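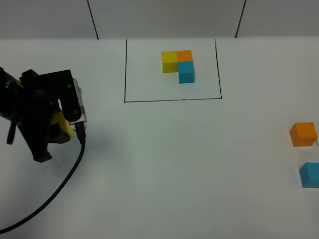
图1 固定机位,白色台面,目标框内三块,框外右侧橙、蓝各一块。

十二月,周一,下午

本次内容:方块摆放任务的台面布置与记录规则修订。参加:Steinar Briem、Ásdís Thorlacius、我。Elínborg Þrastardóttir 看过初稿,意见已并入。旧规则沿用自 Kosmont 项目,写的时候只有单块抓放,多块任务出现以后各人理解不一,标注对不上。下面按讨论顺序记。

一、目标框

1. 框线用细黑记号笔直接画在台面上,不贴胶带。胶带有厚度,夹爪低位平移时会刮到边。
2. 框不要求是标准矩形。图1的框右边略斜,底边也不太直,可以接受。判定时以实际画出的线为准,不以图纸尺寸为准。Steinar 主张每次用直尺重画,未采纳:重画会让前后几批数据的框位置不同,比框歪更麻烦。
3. 框的后边与台面后沿基本重合时,后沿视为框边。这一条旧规则没有,Driststead 那边的标注员问过两次,现在写明。
4. 台面上如有不属于目标框的记号线,开工前擦掉或登记。图1右侧橙色块旁边有一小段黑线,登记为“非框线”,标注时忽略。擦除用无水酒精,擦完等台面干透再放块。

二、“入框”的定义

旧文:“方块位于框内。”太含糊。改为:

方块底面全部落在框线内侧,且夹爪已松开、不再接触方块,方可记为入框。底面压线记为“压线”,单列一类,不并入成功,也不并入失败。夹爪仍夹持时一律记为“未释放”,位置再准也不算。

压线单列是 Ásdís 提的。她复核 Mottram 批次时发现,压线样本被两个标注员分别归到成功和失败,各有各的道理,事后无法拆开。单列以后由使用数据的人自己决定归属。

三、多块排布

1. 任务单必须写清排布形状、各色块的相对位置、是否要求接触。只写“L形”不够,L形有多种朝向,镜像也不同。
2. 方位统一按固定相机视角描述:左、右、后(靠墙)、前(靠相机)。不用“上、下”。“上”留给堆叠。
3. 以图1的框内三块为例,规范写法为:“后排左黄右橙,相接;蓝在橙前,略偏右。”以后任务单照此格式。
4. 偏移容差在任务单里单独填,没填的按不允许偏移处理。讨论中有人希望给一个默认值,我反对,默认值会被当成标准到处引用。暂不设。

四、备用块

1. 备用块放在框外,块与块之间不接触,留出手指张开后下探的空间。
2. 同色块允许同时出现在框内和框外。若任务单只写“蓝色块”,而台面上不止一个蓝色块,该任务单退回重写。必须写“框外蓝色块”或给出方位。
3. 固定相机画面应能看到每个备用块的全部顶面。图1前侧那块蓝色的有一部分出了右边界,不符合新规则。改法:备用块整体向左移,相机不动。动相机要重新标定,移方块不用。
4. 块的边长以卡尺实测为准,不从画面里估。靠近相机的块看起来偏大,Oluf Gunnlaugsson 曾据此把两块登记成不同规格,已更正。

五、线缆

1. 末端线缆允许落在台面上,但不得进入目标框,也不得横在夹爪与备用块之间的通道上。图1中线缆从透明壳体后面垂下,向左前方走出画面,没有进框,符合要求。
2. 每次换工位后,手动把臂走到行程两端各一次,看线缆是否绷紧、是否会扫到方块。走完再上自动。
3. 线缆扫动方块的回合作废,不得手工把块推回原位后继续。作废原因填“线缆”,不要填“其他”。上一季的“其他”里混了什么,现在已经查不出来。
4. 不得用胶带把线缆粘在台面上。末端一走远就会拉插头。

六、人员与速度

1. 布置方块时,臂处于保持状态,使能关闭,示教器在布置人手里。两人同时在场时,由布置人自己恢复使能,另一人不得代按。
2. 夹爪内有块时不进入台面区域取放其他块。确有必要的,先让夹爪把块放下。
3. 调试速度上限设为额定值的60%,新排布的前13个回合都按此执行,无碰撞、无作废再放开。Steinar 认为13太多,Ásdís 认为偏少,先执行,月底看记录。
4. 急停每班开工前试一次,试完签字。签字栏在台账第一页,不要签在回合表里。

七、光照与阴影

夹爪在白台面上会投下阴影,按颜色分割时阴影边缘偶有误检。规则只定两条:光源位置固定,班中不调;阈值文件随批次一起存档,文件名带批次号。阴影本身不作处理,后处理的人要处理可以自己做,但原始画面必须保留。

墙面背板的竖缝与框线颜色都偏深,自动找框程序曾把竖缝接到框边上。程序里加了台面后沿以上全部屏蔽的步骤,改动由 Kanokwan Kaewkla 提交,版本说明里有。

八、记录表字段

回合号、任务单号、初始排布(按三.3格式)、夹爪起始状态(空/持块,持块写颜色)、结果(入框/压线/未释放/作废)、作废原因、操作人、复核人。

“夹爪起始状态”为新增字段。以前默认每回合从空爪开始,后来截取片段时常有从持块开始的,两种混在一起,统计抓取成功率时分母就错了。图1按新格式填“持块,黄”;夹着的那件从外形和颜色看像黄色方块,画面上看不全,备注栏写“待台账核对”。凡是从画面看不全的,一律这样写,不凭印象填。

操作人与复核人不得为同一人。人手不够时复核可以隔天补,但不能空着进库。

九、未定

- 堆叠任务的“入框”是否要求上层块的投影也在框内。Ásdís 倾向要求,我没有意见,等 Prelel 那边的任务清单来了再定。
- 框线磨淡以后的重描办法。描在原线上会越描越粗,内侧外侧怎么算需要写清楚。暂时规定以线的内缘为界。
- 旧数据是否按新定义重标。工作量没估,先抽60个回合试标,由 Oluf 和 Kanokwan 各标一遍,对比分歧后再说。

待办:Steinar 改任务单模板;Ásdís 改记录表并通知 Driststead;我把第二、三节抄成一页贴在工位旁。旧规则文件移到归档目录,文件名前加“停用”,不删。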